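Diary > Plernaddale > Clothes

8 September 2022

Laundry day at the long table, which I have been putting off since July on the grounds that it was too hot to fold. It is no longer too hot to fold.

I put the green cloth down first. I bought it from Skolitz, who described it as "easy care" and meant that it would be easy for them not to care. I've ironed it twice. It came out of the second ironing looking like a map of somewhere hilly, so I've given up and decided it is textured.

The system is supposed to be that a thing gets laid out flat, face down, sleeves in, folded up from the bottom, and goes on the pile. I got this from the Woo catalog, where a hoodie becomes a tidy little brick in two moves. I've never got one under six. A hoodie has a hood, for one thing, and the catalog is very quiet on hoods. Do you fold it in before the sleeves or after? I've tried before, and it makes a lump like a swallowed grapefruit. I've tried after, and it flops out the minute you turn your back.

Small stuff first this morning, to build up confidence. It didn't. Anything with snaps takes me forever because I feel I have to do them all up, and then I fold it and they've come undone, and I leave it in a wad at the far side and call it folded. I am going to have a drawer full of wads by winter.

Also found the bus receipt from Gollham, washed and dried into a kind of felt. I had been meaning to claim that.

My other problem is that I read clothes. Anyone with sense folds a shirt without having an opinion about the lettering. I have to stop and go over it, and then work out which order the words are meant to go in, and by then I've lost track of the sleeve. There was a time I only bought plain things. I think it ended at the Gollham outlet, where plain costs more.

New rule, to start tomorrow: phones stay off the folding table. They take up a corner, they light up, I look, and ten minutes go by with a sleeve in my hand. 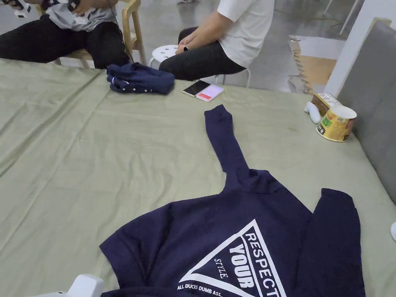 Reading time: 2 min

One sleeve up, one sleeve down, like it wants to ask a question. RESPECT YOUR STYLE, says the back, on a slant, with a triangle, and then underneath it starts in on the ducks. I have nothing against ducks. Left it lying there and went to see about lunch, and the snap thing is still in its wad.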